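Keeping Your Healer Alive in Drurkitz
Speaker notes, Hélder Caldeira
Gillcombe Tactics Meet, 11 September 2021

Opening

Wait for the door. People at Gillcombe come in late and then need to find their friends.

Ask for hands: who runs a healer in their main team? Then ask who had a healer still standing at the end of their last ranked match. Let the second lot of hands be as sad as it wants to be.

Say: I play Koltero. I have played Koltero since launch, through two reworks and the unfortunate hat. Everything in this talk I learned by losing, mostly to Oskari Aaltonen, who is sitting at the back and looking pleased about it.

What Koltero does

Quick, because half the room knows. Base Guard of 24, poor Speed, moves like a wardrobe. Heals one ally next to her per turn. Her passive, Second Kettle, gives the healed ally a point of Guard for every tile they moved that turn. Read that again slowly on the night. It counts tiles the ally moved BEFORE the heal. Most of the bad Koltero play I see comes from healing first and moving after, which gets you a heal and a nice animation.

[Pause here. Someone will say the tooltip is unclear. Agree. The tooltip is unclear.]
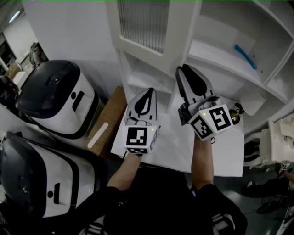
Both grippers over the white tabletop.

Positioning

The usual advice is to keep the healer at the back. I gave this advice myself for a year, sometimes in capitals. The trouble is that every flier in the game can reach the back, and the back is where she has no friends.

Put her in the second row, one tile in from the side, with your slowest armour directly in front. On most maps that leaves two tiles an enemy can hit her from. You choose which one is the inviting one. Put your counter-attacker beside it and look innocent.

Exception: Vilela. The bridge on Vilela is one tile wide and there is no second row, there is only a queue. Either leave Koltero on the starting bank until the bridge is won or pick another map. Leonilde Bastos has a line where she sends her across first, in front of everybody, and it works for Leonilde. I have tried it four times. I can report that the river is very pretty.

Skills worth paying for

Brace costs 600 crests and you should buy it before anything else. It halves the first hit she takes each enemy phase. Yes, that is all your crests from the seasonal event. Yes, the other thing in that shop has wings on it.

Long Arm lets her heal from two tiles away. Good, though you lose Second Kettle when you use it at range, so it is for emergencies.

Mercy: don't. It fires when an ally falls below a quarter health and she walks to them. On her own. Through whatever is in the way. I have lost more Kolteros to Mercy than to archers.

(If short of time, drop Long Arm. Never drop the bit about Mercy.)

When to let her go

People dislike this section. Matches stop at turn 15 and surviving units are scored by cost, and Koltero is cheap. If it's turn 13 and you can trade her for a mounted mage, trade her. Fernanda Marinho calls this "retiring the nurse", and I have asked her to stop, and here I am repeating it in public.

Do not trade her earlier than that for anything short of the enemy captain. I went through my own replays for the season and the early trades felt clever every single time. The results column was less impressed.

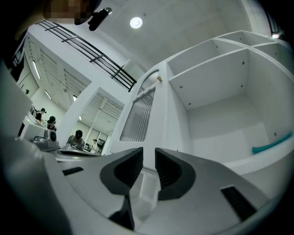
Looking up past the fingertip pads, with the round ceiling light above.

Demo match

Load the saved position against Amândio's team: turn six, his lancer on the left, my armour on half health. Ask the room for a move. Someone will shout "heal the armour". Do it, and let them watch the lancer go round.

Reload. Move the armour three tiles up, then heal. Three extra Guard, lancer bounces off. If the lancer does not bounce off, I have loaded the wrong save, and the right one is called "final final USE THIS".

Amândio Meireles has asked me to mention that he was tired that evening. Mention it.

Likely questions

Will she be changed in the October balance patch? No idea. If I knew, I wouldn't have spent the crests.

Is she better than the bard? On open maps, no. Sorry.

Can you run two Kolteros? Casual only. It takes forever and your opponent will hate you, so make your own decision there.

What about the hat? No questions about the hat.

Finish by putting up the team code and leaving it up. Last time I closed the laptop too soon and had to read it out letter by letter in the car park.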